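3.2 Desk items and cable clutter

The second group of layouts deals with the small electrical items that collect on a desk: calculators, power strips, chargers and the cables that go with them. In the household survey carried out in August, cables were the thing people most often named when asked what made a desk look untidy. Of the 1259 written answers, many used the word "tangle" or something close to it. Several people said they had stopped trying to sort their cables and only moved them out of the way when they needed the space.

We followed the sorting scheme of Yalçınkaya, with two changes. First, a power strip is treated as a fixed item and stays where it is, even when other things have to be moved around it. Second, a cable is scored by the floor area it spreads over and not by its length. A long cable that has been coiled gets a low score, and a short one that loops across the middle of the surface gets a high one. This matches how people in the survey talked about mess – they cared about the space that was lost.

Each layout in this group has one power strip, one item with keys or buttons, and a set of thin cables in mixed colors. The layouts were drawn up from the Saltitz list, which gives a starting place for the larger items but leaves the cables free. Cables were dropped by hand from a low height and were not straightened afterward. We prepared 140 layouts in this way and kept 100 of them. The rest were left out because a cable had fallen outside the scoring area.

Patterned surfaces were used on purpose. Desks in real homes are seldom plain, and pale cables are harder to pick out against a busy background. Gray and white cables were the ones most often missed by the people who scored the layouts by eye, and green ones were missed less often. Scorers were also slower when a cable passed under or behind something else. Where two scorers disagreed, the layout was scored again by a third person, and the middle value was used.
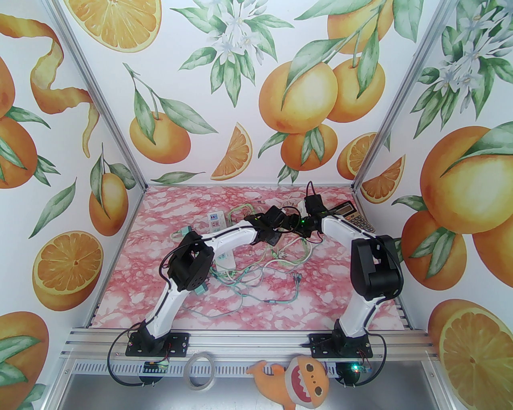
Figure 4. Layout from the cable group on the marble-patterned panel, with a beige calculator, a white power strip, and green, white and gray cables spread across the middle.

3.3 Scoring

Scores run from zero to 100. A score of zero means that no part of the surface is taken up by loose cable. The power strip and the calculator are left out of the sum, as are any cables that run under them.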